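Hand-held grippers for folding clothes: jaw shape or me?
Posted in Grippers and end effectors

I've been trying out two pairs of hand-held grippers at home, one from Sulana and one from Aasen, and I can't decide which to keep. The job is folding T-shirts. I do it on the bed as it's the only flat thing in the house big enough, and I've got a headcam on so the footage can be used later to train an arm.

With the Sulana pair I can get hold of a single layer of cotton most of the time, but as soon as I turn the hem up and have to pinch the doubled bit, the fabric creeps out of the jaws. The Aasen pair holds the double layer lovely and then picks up the bed sheet as well — very annoying when you've just got everything square.

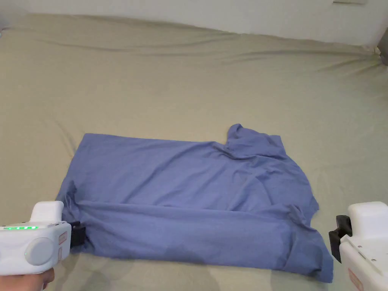

I did 44 folds with each pair on Tuesday, same shirts, same order. Sulana dropped a corner far more often, Aasen grabbed the sheet far more often, and the time per shirt came out so close I wouldn't read anything into it. My hands were also tired by the end, so the second pair may have had a raw deal.

Has anyone swapped jaws between makes? Or should I be changing how I approach the corner? I'd rather not buy a third pair!

Dalibor Krajčí

I had the sheet problem for weeks and it was mostly my angle. I was coming straight down on the corner and squashing everything underneath. Try coming in nearly flat from the side, with the lower finger sliding under the hem, and only close once you can see cloth over the top of it. It feels slow for the first dozen shirts and then you stop thinking about it.

A tighter sheet helps too. If there are long wrinkles in it, the finger tip rides up one and you've got two fabrics before you know it. I pull mine hard at the corners and tuck it under, or put a big towel down if I can't be bothered.

For the creeping, have a look at the pads. I stuck thin silicone strips (2 mm) on mine and the double layer stopped slipping. Do both sides or it'll drag the top layer and leave you with a skewed fold. And swap the order next time you compare: half the shirts with one pair, change over, then the other half. I got completely different results in March when I did that.

Dagmar Jireš

get the Trustari ones, never had any bother with them

clirnlow_fan

Don't swap jaws between makes unless you've measured the opening on both. I did it and the arm closed too far on every replay, which took me an evening to track down — the width reading was for the old fingers. If you do swap, recalibrate fully open and fully shut before you record anything you want to keep.

bench_and_bolt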